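4. Cleaning and storing the Palumbo tray set

This section explains how to clean, dry and store the parts of your Palumbo serving set. Please read it one time completely before the first wash. The first wash is necessary also when the set is new, because a little powder from the packaging can stay in the corners.

4.1 Before you start

Remove all food and paper from the trays. Take off the rubber feet (part 7) by pulling them straight down. Do not turn them, the small pin inside can break.

You need:
Warm water
A mild dish soap
A soft cloth, and a second one which is dry
The scraper from the accessory bag

Note: If your set was bought before May, the scraper was sold separately. It can be ordered from Riston with the same form as the rubber feet.

4.2 Washing the trays

1. Fill the sink with warm water and add a small quantity of soap.
2. Put in one tray at a time. Two trays together can scratch each other.
3. Leave the tray in the water for 2 minutes.
4. Wipe the surface with the soft cloth, from the center to the rim.
5. Clean inside the handle openings with a corner of the cloth. 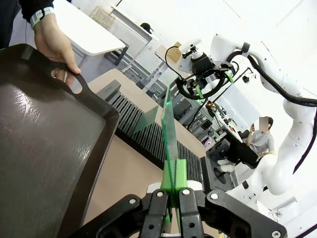
6. If there is dried sugar or sauce, push the scraper flat along the surface. Keep it at a low angle and do not press with the corner of the blade.
7. Rinse with clean water and let it run off over one short side.

Caution: Do not use steel wool, oven cleaner or products with chlorine. They make the finish dull and this damage is not covered by the warranty.

Caution: The trays are not made for the dishwasher. The hot drying program can bend the rim, and after this the trays do not stack anymore.

4.3 Drying

1. Dry the tray with the second cloth, first the top and then the underside.
2. Stand it on its long side, leaning on a wall, for 44 minutes.
3. Check the holes of the rubber feet. When water is still inside, wait longer.
4. Press the feet back until you hear a click.

Note: Water marks are normal in places with hard water. A cloth with some drops of white vinegar removes them. Rinse again after the vinegar. 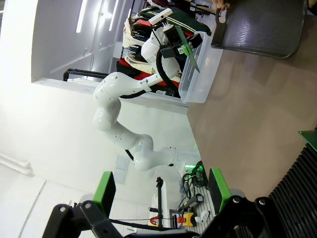
4.4 Storing

1. Put a sheet of paper between every tray and the next one.
2. Stack the trays with all the handles in the same direction.
3. Keep the stack away from the stove, the radiator and direct sun.
4. Do not put more than 300 grams on top of the stack.

If you store the set for a whole season, take off the rubber feet and keep them in the accessory bag. They can leave dark rings on light wood when they stay on one shelf for a long time.

4.5 Spare parts and questions

For spare parts, write to Loredana Zuccaro at the Riston service desk. Please give the part number and the color of your set. Part numbers are in section 6, the warranty conditions are in section 7.

Text of this section: Milovan Karagiannis. Last changed February 22, 2022.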